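Rurkico publishes maintenance routine for its hand-held gripper

Bavport, August 5, 2023

Rurkico has published the full maintenance routine for the hand-held gripper used at its Irgate workshop. The routine covers cleaning, checking and changing the two black finger pads, and can be downloaded free of charge from the company's website.

The pads are wiped down with a dry, lint-free cloth at the start of each shift. Dust and small flecks collect on the gripping faces and along the inner edges, and the cloth should reach both. Solvents must not be used.

After every 300 grasps the operator opens and closes the fingers over a flat surface and checks that the two faces meet squarely. If they do not, the screws are loosened, the pad is reseated and the check is repeated. Pads are always changed in pairs.

"Most of the faults we logged came down to dirty pads or a screw that had worked loose," said Miroslava Stelmakh, who leads maintenance at Irgate. "A full pad change takes seven minutes with the right key."

The workshop has carried out some 182 pad changes since March. Spare pads are supplied by Hordiienko under part number 1431.
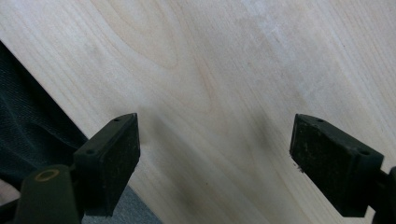

Orders for spare pads placed through the Bavport office are sent out with a printed copy of the routine and one hex key. Workshops holding the earlier checklist should replace it with the new version.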